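August, night. Sim work, bottles into basket

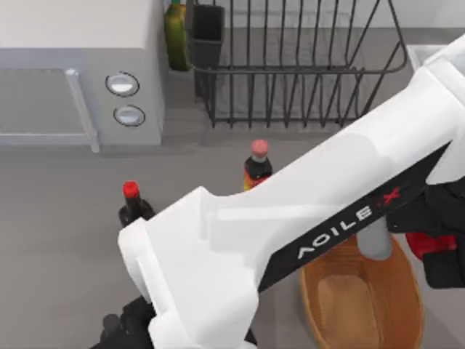 Kitchen scene in the simulator, left bottle with the red cap, pink cap farther back.

Started at four in the afternoon and only now shutting down. The plan was to rerun the bottle task with the new planner settings and be done by dinner.

Last week's batch was 200 episodes and 194 of them counted as successes. I wrote that number in the notes and felt fine about it. Then Jovita asked me what the success check was looking at, and I had to go read it again. It checks that the bottle's center is inside a box drawn over the basket. It does not check that the gripper has let go. So an arm that holds a bottle over the basket passes. I don't know how many of the 194 were like that, and the old logs don't save the finger positions, so I can't find out without running them over.

Rewrote the check. It wants the fingers open, the bottle slower than a set speed, and contact between bottle and basket for 100 steps. Nicanor thinks 100 is too many. I left it.

The planner was the other half of the day. The two arms share the space over the counter, and Trosel (our planner, Karla named it, I have stopped asking) treats the second arm as a fixed obstacle in whatever pose it had when the plan was made. That works if the second arm holds still. When both are moving, the first plan is out of date before it is half done. I tried replanning every cycle and the wrist jittered. Tried replanning only when the predicted gap between the arms goes under a limit, and that was much smoother, but it stopped dead 3 times in one run and waited for nothing. I found the cause after supper. The collision shape for the wrist was still the old fat one, a plain box with a margin, and the margin had been added twice, once in the model file and once in the planner config. Took it out of the config. No dead stops in the short test after that.

Perception is still a mess. The detector does all right on a bottle standing by itself and badly when the arm covers the lower part of it. It puts the center of the visible piece where the center of the whole bottle should be, so the grasp comes in high. Berenice suggested fitting the full bottle shape from the cap down, using the counter height as the bottom. I want to try that tomorrow. For now I am feeding the planner the true poses from the simulator, so tonight's results say nothing about vision and I should put that in bold when I send them to Yatziri.

Small things. The viewer leaks memory if you leave it open between resets. Moved the random seed into the log header, should have been there from the start. Karla wants the config names cleaned up before anybody else touches the repo, and she is right - there are two files called "final."

Started the full 200 at ten with the new check and the single margin. It writes to the shared drive. Expect the number to come in lower than 194. Going to bed.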